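Subject: Re: [bench-practice] Draft 3 of the tabletop reset and scoring rules

On the list in May, the Terkeo group wrote:

> We think draft 3 is ready to go out. The main change is that every tabletop
> task now has a written start state and a written success line, and a run is
> counted as a success if the object ends up inside the target area when the
> time limit runs out. Labs that follow the reset card can report their numbers
> side by side. Sustell has already agreed to use it for the kitchen set.
> Unless there are strong objections we would like to freeze the text.

I have objections. I don't know how strong you will find them.

I read the draft twice and then tried to apply it to our kitchen table at Corkville, toy food and all. The reset card says objects should be placed "in a natural arrangement, without bias." I have no idea what I am supposed to do with that. Two of us set the table from the same card and got two different tables. One had the ketchup bottle lying on the bare table with clear space on both sides. The other had it on the plate. Under draft 3 both are valid starts for the same task, and they are plainly not the same task.

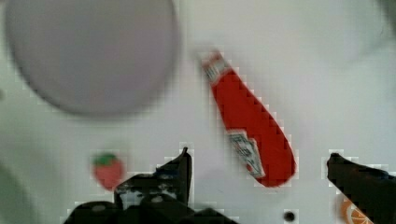 If the goal is "put the bottle on the plate," then the second table is finished before the arm moves. The draft would score it as a success at the time limit. I know somebody will say that no sensible operator would run it. Fine, then write that down. Section 2 needs one sentence saying that a start state which already meets the goal is void and has to be reset.

Next, the side-by-side claim. The draft fixes the object list but says nothing about how crowded the table may be. Colander, toaster oven, dish, bowl, banana, cable – all of it takes up room the arm has to work around or over.

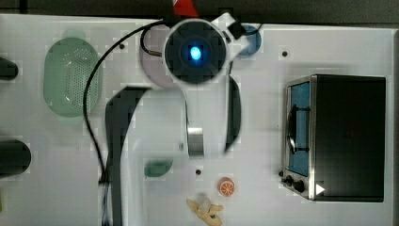
I would like a minimum clearance around the object to be grasped, and I'd like it in the same units everybody else uses. "Reachable" is the word in the draft, and reachable depends on whose arm it is. The same goes for cables. Section 4 has a whole paragraph on lighting and not a word on where the cable may lie at the start of a run. A cable that touches a dish can move it. If the dish is the target, you have a moving target and a score that hides it.

Specific changes, using the draft's own numbering:

2.1 Void any start that already meets the goal.

2.4 Replace "natural arrangement" with a printed layout, or with a random draw from a fixed set of positions. I don't care which, but the operator should not be choosing.

3.2 Record the full table before the first motion and after the last, from a fixed overhead view that takes in every object named on the card.
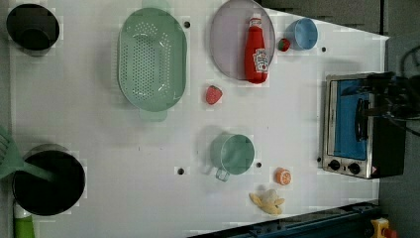 3.5 Name objects so that they can't be mixed up. "The strawberry" is no good when there are two on the table. "The pot" has the same problem.

5.1 Split grasp, lift and place into separate lines on the score sheet.

That last one matters most to me. The quoted message treats the success line as settled, and I think it's the weakest thing in the document. Place-only scoring throws away the part of the run where most of the trouble is. Soft objects are the worst case. A felt bottle gives under the fingers, so a finger can be hard against it and you still can't say from one view whether the hold would survive a lift. 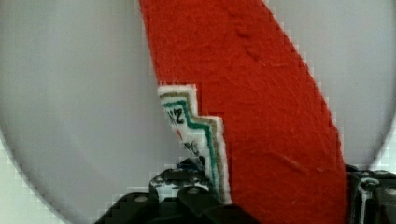 The draft lets you tick "grasped" on contact from both sides. I would want the object clear of the surface and held for 3 seconds before anyone ticks anything. Zürcher made a similar point on draft 1, about foam blocks, and the reply was that it would slow people down. It would. Ours is a set of 100 runs and the extra hold adds five minutes to it. I can live with five minutes.

We went back over 556 of our older runs with the stricter rule, and a good share of the ticks in the grasp column did not hold up. I won't post a percentage because our old reset notes are poor and you'd be right to pick it apart. But I would bet the same is true of other people's logs, including the nearly 3,000 runs quoted in the appendix as evidence that the rules work. Who scored those? Was it the operators? The appendix doesn't say, and I'd like it to before the text is frozen.

I am not against having a standard. I am against having this one early and then spending two years explaining why two labs with the same card and the same score can't reproduce each other. Please hold the freeze until sections 2 and 5 have been rewritten. I can send wording for 2.1 and 2.4 this month. Someone else should do 5.1, preferably someone who doesn't already agree with me.

Corkville bench group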